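Nolterine Fabric Steamer, handheld, second version
Review by Bernadette Pennington

I have owned four clothes steamers and thrown out three, so I came to the Nolterine with low hopes and a full closet. The box promises "crisp results in seconds." Every box promises that. My first steamer promised it too, and what it gave me was a wet sleeve and a burned thumb.

Let me start with the weight, which the website is shy about. Empty, the thing weighs 840 grams on my kitchen scale. Fill the tank and you are holding a good deal more than that over your head, at arm's length, while you try to get at a collar. By the third shirt I was switching hands. If you have bad wrists, stop reading and buy an iron.

Heat-up is quoted at under half a minute. Mine takes longer than that from cold water and spits twice before it gets going. I have learned to point it at the sink. After that it runs well enough, and the steam is steady as long as you keep the head level. Tip it forward and it gurgles. Tip it back and it stops. The manual has a drawing of a woman steaming a curtain near the ceiling with the head tipped back, smiling, and I would like to know how she did it.

The trigger lock is good. I will give them that. My old Tirnov made you squeeze the whole time and I would come away from it with a cramp.

Now, the clothes. On rayon blouses and anything thin with a bit of drape, it does what it says. Two passes and the creases fall out. Wool is fine too, and my one decent blazer looked better than it has since I bought it. Cotton dress shirts are where I part ways with the people who leave five stars. You can get a shirt to look like it was hung up nicely. You can't get it to look pressed. The placket stays wavy and the cuffs never go flat, even with the little clip-on crease tool, which pinches the fabric and leaves a mark of its own. I used that tool four times and put it in a drawer.

I looked through the reviews on the store page before I bought. There were 3,759 of them, and the ones I opened mostly said "works great, fast shipping." I don't find that useful. How long had they owned it? What did they steam? The longest one I found was by a man named Abenezer Tufa, who had used his every morning since April on work uniforms and said the tank seal started to weep in the second month. I wish I'd read his before I ordered, as mine has begun to do the same. It isn't a flood, just a drip down the handle, but it's hot water and I don't care for it.

Heavy fabric is the other sore point. The box lists denim, canvas and upholstery. I tried it on jeans, a canvas tote and the cushion covers in the den. The tote didn't change at all. The cushions smelled better, I suppose. With the jeans I got the knees smooth after a lot of going back and forth, and the waistband did whatever it wanted.
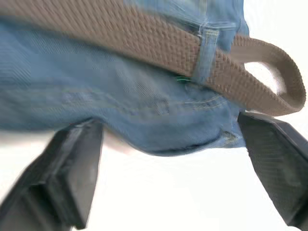
Thick seams need pressure, and a steamer has nothing to press against. That's true of every handheld I've tried, including an Iwasaki I borrowed from my sister that costs twice as much. So I don't blame Nolterine for the physics. I blame them for printing "denim" on the box.

Noise: a low hum with a click every few seconds. The dog left the room the first time and has since come back.

The cord is long and stiff and wants to stay coiled the way it was packed. After all these weeks it still does. The tank comes off with a quarter turn and the opening is too small for my faucet, so I fill it from a measuring cup. The company sells a filling jug separately. Of course it does.

I do want to be fair about hard water. Ours is terrible, and I expected the vents to scale up fast. I've put plain tap water through it from the start and so far the vents are clear. Maybe that won't last. The Vamgate I had before this one was clogged by this point, and no amount of vinegar brought it back.

Would I buy it again? At the sale price, maybe, if I wore mostly blouses and traveled a lot. At full price, no. I still get the iron out for shirts, and I still get the iron out for anything heavier than a bedsheet, so what I have is a second appliance that does half the laundry basket.

I've written to them about the seal. They sent back a form asking for the serial number, which is printed under the tank in gray on gray. I'll add a note if a new one turns up.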